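Teaching a robot to scrub a toilet (and what it taught my shoulders)

August 13, 2024

I've been threatening to write this up since I started at Wernard, and my sister keeps asking what I do all day, so: I spend my shifts cleaning a toilet by remote control. I love it. I'm not being sarcastic!

The job title is teleoperator. I stand in a rig with a headset on and a controller in each hand, the robot does what my hands do, and everything gets recorded so that a model can learn from it later. One run from start to finish is called a demonstration, or a demo. We did laundry folding in the autumn, then dishes, and now the bathroom, which everybody groaned about except me.

The first thing you notice is how much of cleaning a toilet you do without thinking. At home I grab the brush, swish, done, and my mind is on dinner. Through the robot, every bit of that has to be chosen. Where does the left hand come in from? How far down do I go before I start the stroke? What's the right arm doing in the meantime? (For my first week the answer was "hitting the wall.")

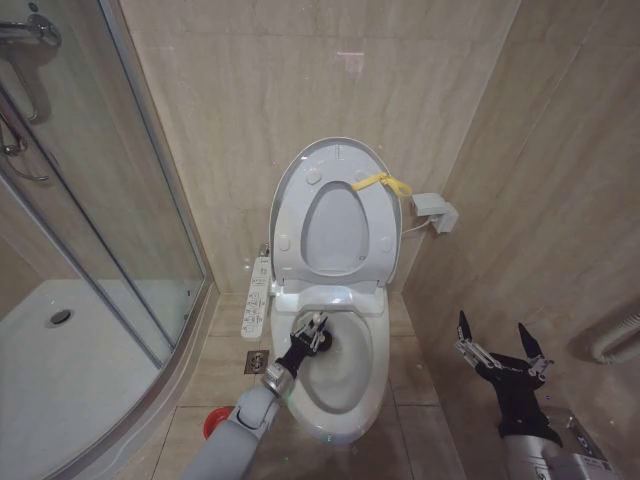
The trick I finally learned, thanks to Hrefna Lund, who trained me, is to park the arm you're not using. Pick a spot with some air around it, leave it there with the fingers open, and forget it exists. Before that I was one of those people who wave their free hand around while talking on the phone, and the robot faithfully waved too. Hrefna would sit there with her tea going "parking, parking" in this very calm voice until it stuck.

Scrubbing itself is lovely once you get it. You come in over the front rim, let the head of the tool find the porcelain and then follow the curve. There's no feeling in my controllers apart from a little buzz, so I judge the contact by eye. If the handle starts to tilt in the fingers, I'm pushing too hard. If it doesn't move at all, I'm probably scrubbing air. I used to go at it in quick little circles like I do at home, and those demos were nearly all thrown out. Long slow strokes, a pause, then the next section. Rūta Kivi on the learning side says the pauses help her cut a demo into stages, and now I leave them in even when I'm doing my own bathroom. My partner finds this hilarious.

My tally for the bathroom so far is 956 demos kept. The whole team is at 2,075, so I'm feeling a bit smug, although the crew at the Ekcombe site started later than we did and they are catching up fast. On a good day I'll get 16 in before lunch. On a bad day I drop the tool in the bowl twice and go for a walk.

A few people have asked why not just program the motions. I asked the same thing in my interview! Rūta's explanation was that a written-out path works beautifully until the toilet is a couple of centimetres over, or the tool sits at a different angle in the fingers, and then it's scrubbing the seat. So we vary things on purpose. I start a little to the left, or higher up, or with a clumsy grasp that I then have to sort out. Recoveries are my favourite ones to record. You fumble, you back off, you line it up again, and that whole muddle is useful to somebody. I can't think of another job I've had where a decent fumble counted as work.

The other thing I've come to rely on is the wrist view. The head view is what I steer by, but it's hopeless for depth once the hand is down low, and with the wrist view up in the corner of my headset I can see what's between my fingertips and how close I'm getting to the shower glass. I ignored it for ages as I found it made me a bit queasy. Now I glance at it before every approach, the way you'd check a side mirror.

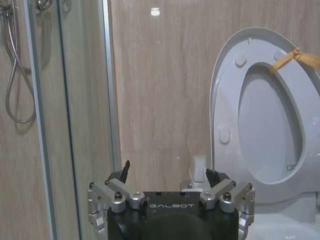 If you want to try this kind of work

I get a surprising number of emails about it, so a few notes from me.

Gaming helps less than you'd expect. The quickest learner in my group was a retired pastry cook from Serrano, and she was steadier on day one than I was after a month.

Look after your shoulders. I do nine minutes of stretches before each shift and I notice if I skip them. Wear runners with some cushion in them too, you're on your feet the entire time.

Keep your own notebook. Mine has drawings of every grasp I've tried, including the terrible ones, and I flip back through it constantly.

Next up is wiping the sink and taps, and in October we're supposed to get the Zidton controllers, which have proper force feedback. I tried a pair for five minutes and squealed out loud when I felt the tool touch down. More on those once I've had a real go with them.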